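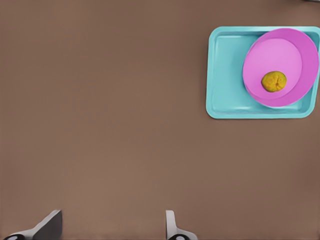 Fruit, plate, tray: a table-clearing job in simulation.

Filed under: Home & Helpers | 5 min read

I get more mail on this one question than on anything else I cover, and it comes in every flavor from hopeful to plain fed up: when is a machine going to do my dishes? Not wash them (we've had a box for that since before I was born) but pick them up off the table, scrape them, carry them over and put them somewhere sensible. So with the holidays behind us and a good many of you still finding gravy boats in odd cupboards, I thought I'd spend this month's column on clearing the table.

The short version is that it's coming along nicely in the computer and a good deal more slowly in the kitchen. A lot of practice now happens in simulation, where a dropped plate costs you a second and no broom. Donon, a small outfit I've been following since it was two desks and a kettle, told me they put a new routine through 1,000 simulated tries before they let it near real crockery. On their latest round the software got a plate onto a tray and left it there properly in all but 197 of them. I thought that sounded wonderful until I pictured my own good plates, and then I thought it sounded like a lot of shopping!
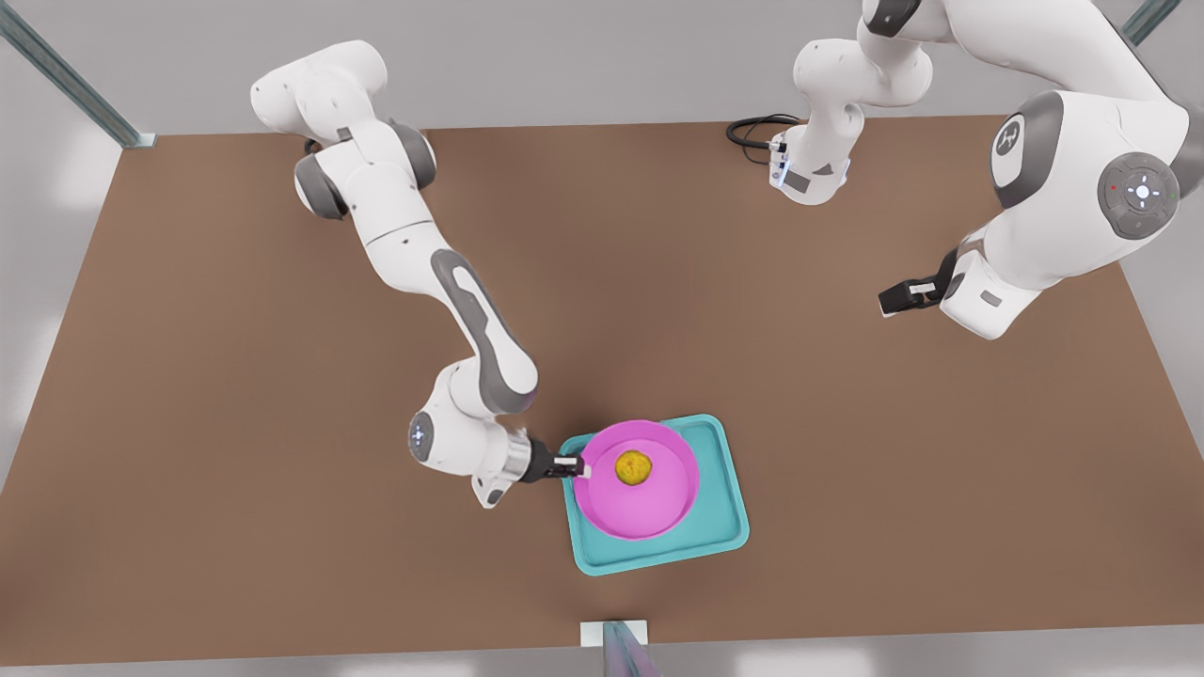
Plates are harder than they look, and I say that as someone who has chipped plenty. You and I slide a thumb over the edge, feel the weight, and adjust without giving it any thought. A machine with two fingers has to choose one spot on the rim and trust it, and if there's anything sitting on top, the whole business can tip toward the heavy side. In the simulated setup the right gripper has closed on the left edge of the pink dish, with the little yellow piece of food still on it, while the other arm hangs back open and empty. That second arm is the part I'd like to see more of, because when I carry a loaded plate across my own kitchen I nearly always use both hands, and I've had a lot of years to get good at it.

Now, the real-world side. The folks at Sallo have been trying a two-armed machine in the lunchroom of a workshop in Clorkport, and they were kind enough to let me sit in a corner with a sandwich. It took around 40 minutes to clear one long table after the early lunch. The workshop's own people do it in the time it takes the coffee to brew, but then they grumble the whole way through, and the machine was very good company. It stopped whenever anyone walked by, it left the soup bowls for later, and it flatly refused a clear glass dish that I could see perfectly well from across the room. Glass is still a headache for a lot of these systems, I'm told, along with anything shiny, floppy or stuck to something else. That describes most of my sink.

Would I buy one? Not this year, and I'd be wary of anybody who wants a deposit for one. If you have a shop or a small café where the trays are all alike and the tables stay put, I'd be a little more tempted, and it might be worth asking for a trial. At home, where every night is a different mess, I'd keep the dish towel handy.

Next month I'll have notes on the Hodžić folding table, which some of you have been after me about since the summer. It does towels very neatly and fitted sheets not at all, so it and I have something in common. If you've got a chore you'd like me to look into, write and tell me what it is and what exactly you hate about it. The longer letters are the ones I enjoy most.

Questions or a chore to suggest? Reply to this newsletter | © Home & Helpers | Back to top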